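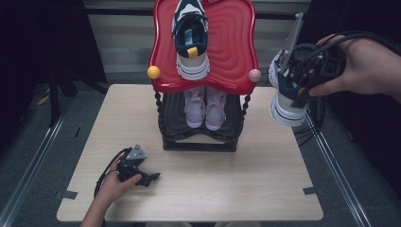 "Start with the boring page," says Teresa Fonseca, and she laughs, because she wrote the boring page. It is 14 lines long, it is taped to the wall at Koltuter, and every person who picks up a hand-held gripper there has to read it before their first session.

Fonseca looks after recording practice at the lab, where people teach robots household jobs by doing the jobs themselves, gripper in each hand. Putting shoes on a rack is one of her favourites. "Everyone thinks it's easy! Then you hand them a trainer and ask them to set it down next to its partner, and suddenly they're holding their breath. I love that moment."

Her rules grew out of a bad week in April. The team had gathered 1000 recordings for a project called Rarnow and had to throw out 74 of them. In some, the cables had been caught under a forearm. In others the operator had stopped halfway to chat, and the pause went into the data along with everything else. "A robot can't tell that you were talking about lunch," she says. "It sees you holding a shoe in mid-air for ages and thinks that must be part of the job."

So the page now says to check the cables first, all the way back from the grip. It says a hand with nothing to do should rest, gripper down on the table, until it is needed. It says to finish a move you have begun, even a clumsy one.

That last rule caused the most argument. Some of the operators wanted to stop and start again whenever a grip went wrong. Fonseca was firmly on the other side. "Please, please keep the wobbles. If you pinch a shoe by the heel and it swings a bit, show me how you'd sort it out. That's gold." A recording is marked as a recovery afterwards, in a separate column, so that whoever trains on it can choose.

Breaks are written down too: no more than 30 minutes with the grippers on, then a proper rest away from the table. She would like it shorter. "Your wrists get tired before you notice, and your movements go lazy. It's a safety rule and a quality rule at once — I wish they were all like that."

She is now comparing notes with a second lab, Zillex, whose own sheet is far stricter about where objects may be placed at the start. Fonseca prefers to mark the edges of the work area and let people vary things inside it. The two groups hope to agree a shared version, though they are still stuck on what to call a dropped object.

"We've had three meetings on that," she says. "I enjoyed every one of them."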